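December 20, 2023 -- Ditosstead, kitchen cell
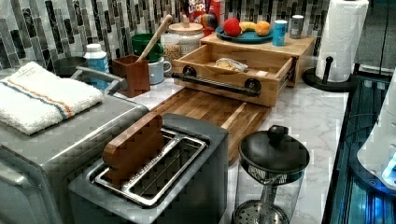

Morning

I came in before the heating. The hour counter of the Rorna stood at 2218 when I switched on the cabinet, and I wrote it on the card inside the door with my initials. The last entry before mine was also my own, from November, when we changed the filter of the cabinet fan. So nothing has been written in the card for weeks, and I know that Birger has had the cover off at least once. I must talk to him about it in a friendly way.

The complaint is the old one. The arm goes to the toaster and takes the wooden slice, and in the morning it does this well. In the afternoon it comes down a little too far towards the tiles and the slice rubs against the side of the slot when it is pulled up. The people who run the sessions correct the point by hand, and the next morning it is wrong in the other direction and they correct it back. In the end there are so many corrections in the list that it is impossible to say which one was the real one. I printed the list and read it with a pencil. Some of the names of the points are only "new" and "new ok".

I did not want to touch any point today until I had looked at the mechanics. Deirdre agreed to this on the telephone, although she would have liked to have the cell back by lunch.

The base

First I did the bolts of the base plate. They were all tight except the one at the back towards the wall, the one that is hard to reach with the long wrench. It moved almost a quarter of a turn before the wrench clicked. I was pleased to find it and at the same time a little ashamed, for it was me who tightened that bolt in spring and I remember that I did it lying on my side with the lamp in my mouth. I made a line with the yellow paint pen over each bolt head and onto the plate, so that next time we can see from standing if something has turned.

Then the height. The drawing from Grellmont gives 665 mm from the floor to the mounting face, and I measured the same at the front, but at the back it was a hair less. The floor in this room is old and was never made for a machine. I put one thin shim under the back foot and measured again, and now the level shows the same in both directions. I kept the piece of paper with the measurements and taped it in this book, on the page before.

I also took the chance to clean the channel behind the tray. Flour, I think, or dust from the tiles when they were cut. With the blue light on, one sees every crumb in there, and with the light off it looks perfectly clean. I used the soft brush and the small vacuum cleaner, and did not use the spray, since the spray last time left a film.

The wrist

After coffee I opened the wrist. The screws of the white cover are very small and the thread is in plastic, so I go slowly and put them in the lid of a jar in the same order as they came out. Inside, the cable for the light ring goes in a loop around the joint, and the loop had become short. I can only think that the clip has crept backwards over the months, a little each time the wrist turned to the far side. When the arm reached to the back of the counter, over the breadboard and towards the big glass jar, the cable was pulling. It was not broken. The outer skin had a flat shiny place as long as my fingernail.

I had in my bag one spare cable from Durán, but it is the older type with the straight plug, and the space is made for the one with the angle. I tried it anyway, and the cover would not close without pressing. A cover that needs pressing will break the plug in a month, so I took it out again. I moved the clip forward, gave the loop its length back, and put a sleeve of woven tape over the shiny place. It is good enough for some weeks. I have written to Durán for two of the right type, and one of them will stay here in the drawer of the cabinet and not go home in my bag as usually happens.

The joint itself felt good. I turned it by hand with the brake released and there was no grain in it. A very little old grease had come out at the seal and I wiped it away. In the manual it is written that this is normal in the first years, and I choose to believe the manual.

Warm and cold

Here I spent the most time, and I am still not certain that I understand it.

Birger came at eleven and we did the test he proposed. We zeroed the arm cold on the reference pin, and then let it run the slow circle over the counter with nothing in its fingers, and went back to the pin every few minutes. I was sure we would find that the arm grows when it becomes warm and that this was the whole story. It does grow a little. But the movement at the pin stopped after 20 minutes and was much smaller than what they see at the toaster in the afternoon.

Then Birger, who had his hand flat on the worktop, asked if the toaster itself stays in its place. I said of course. We looked, and there is nothing holding it. It stands on its rubber feet, and each time the slice is pulled up a bit crooked the whole toaster is lifted by the friction and put down a little further back. The breadboard lies against it from behind, also at an angle, and that is not fixed either. So the error is partly the loose bolt, partly the warm arm, and for the greatest part, I believe now, a toaster that travels. We had been looking for weeks at the wrong half of the room.

I have to say that I was annoyed, and then we both laughed about it, and Birger made tea.

We cut low stops from the black rubber strip and glued them to the counter for the front feet and the back feet. They hardly show on the marble pattern unless one bends down. The toaster can still be lifted straight out when the counter must be wiped. For the wooden box with the drawer we did nothing yet. The drawer with the pipe handle is pulled quite hard in the bread session, and I suspect the box moves too, but I want to see it with my own eyes before I glue anything. The same for the kitchen roll holder. It stands near the arm and it is tall, and I would prefer it further from the elbow, but Deirdre says its place is fixed by the session plan and she will ask.

Points

I deleted all the points called "new" and taught the toaster point again from the start, with the arm warm. I saved it under one name with the date in it. Then I wrote on a card that before the first session of the day the arm has to run the slow circle, and that points are not to be corrected by hand without a line in the list. I wrote it twice, as the first time it sounded like an order from a policeman.

After this we ran the toast session from two o'clock without touching anything. It ran for 79 minutes until we stopped it for the light ring, which blinked one time and then was steady. I opened the cover again (the small screws again, the lid of the jar again) and the plug was not fully pressed home. My own fault. When it goes in correctly there is a soft click, and earlier Birger was running the tap and I did not hear whether there was a click or no.

We started once more and let it go until the room was dark outside. The slice came up straight each time that I was watching. I was not watching always, I was also sorting the tool roll.

To remember

Angled cables from Durán, two pieces. Ask also for the clip, the old one is tired.
Look at the yellow lines on the base bolts in the first week of January.
Ask Grellmont if the rubber between base plate and floor may be replaced with something harder. They will say no but I want it in writing.
Watch the wooden box during a full bread session.
The fruit plate stands on top of that box together with the two cans. If the box moves they move as well, so the fruit points should be checked after, not before.
Talk with Birger about the card in the cabinet door. I did not do it today. He had found the toaster and it did not seem the right moment.

Evening

Deirdre Tully sent a message at six to ask if the cell can be used tomorrow. I answered yes, for the toaster, and please not for the top of the box. She wrote back with only a thumb, so I will telephone her in the morning to be sure that she has read the second half.

My shoulder hurts from the bolt at the back. The long wrench stays in Ditosstead from now on, it is too heavy to carry on the bus.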